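Re: [greno-neighbors] Ballot drop box hours and parking at the Skinner Street hall

Thanks for forwarding the county notice. I went over to the clerk's office yesterday afternoon and asked about the parts that were unclear, so I'll answer between the quoted lines and then add a few things at the end.

Maëlys Tanguy wrote:
> Hi all,
>
> The notice says the Greno precinct will vote at the Skinner Street
> hall this time and that the school gym is out. It doesn't say if
> the drop box moves too. Does anyone know?

The drop box stays where it is, outside the library on the Arau Road side. Only the in-person voting moves. The clerk said the box is bolted to the slab there and they have no plans to put a second one at the hall. It will be emptied once a day until the last week and twice a day after that.

> It also says "no parking within 200 feet of the entrance." If that's
> right, the whole hall lot is off limits, and the street is full by
> 8 in the morning.

That line is a mistake in the notice. The 200 feet is the limit for campaign signs and for people handing out flyers. Someone ran two sentences together when the notice was typed up. Voters can park in the hall lot. A corrected copy is supposed to go out with the sample ballots in September, but I would not count on everybody reading it, so please pass this along to people on your block who aren't on the list.

The lot holds 30 cars. At the last county election the gym had some 400 voters come through, and the slow part of the day was from ten until about three. If you can go then, you will have no trouble parking. Before work and after five will be tight.

> Last thing. My mother uses a walker and the gym had the ramp right
> by the door. What does the hall have?

The hall has a ramp, but it is at the side door, and the side door is normally locked. The clerk told me it will be open and signed during all voting hours. I asked who would be checking on that and she said the precinct chief has it on the opening list. If your mother would sooner not get out of the car, curbside voting is still available. You pull into one of the 2 marked spaces by the side door and call the number on the sign, and a pair of poll workers will bring the ballot out.

Those were all of your questions, I think. I've put the same answers in the newsletter that goes to the houses without email, and the fall issue is at the copy shop now.

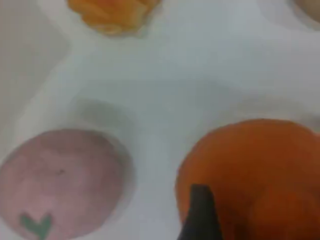
Four objects and a dark gripper finger on a white surface

A few other points from the clerk's office that were not in the notice:

Registration. If you moved within the precinct, you still have to update your address. You can do it at the polls, but then you get a provisional ballot and it is counted later. Doing it ahead of time saves you the extra form.

Mail ballots. If you asked for one and then decide to vote in person, bring the mail ballot with you and hand it in. Without it you will be given a provisional ballot. The clerk said this causes more delay at the check-in table than anything else.

Signs. The town right-of-way on Arau Road runs farther back from the pavement than most people think, past the row of mailboxes. Signs put there get pulled by the road crew, and they are kept at the town garage if you want yours back. The strip in front of Florarari is private and the shop decides what goes on it. Please ask them before you put anything there – they had a dozen signs show up overnight last time and were not happy.

Poll workers. They are short for the evening shift. Training is one session at the hall, and it is paid. You do not have to live in the precinct, only in the county. Call the clerk's office if you are interested, and ask for the election desk.

I did not get an answer on whether the gym will be used again next year. The school wants it back for classes on voting days, and the county has not decided – the hall is leased one election at a time.

If you have other questions, send them to the list and I'll take them along the next time I'm over there. Please trim the quoted text when you reply. The digest readers have been getting the whole thread every time.

Paul
Block 6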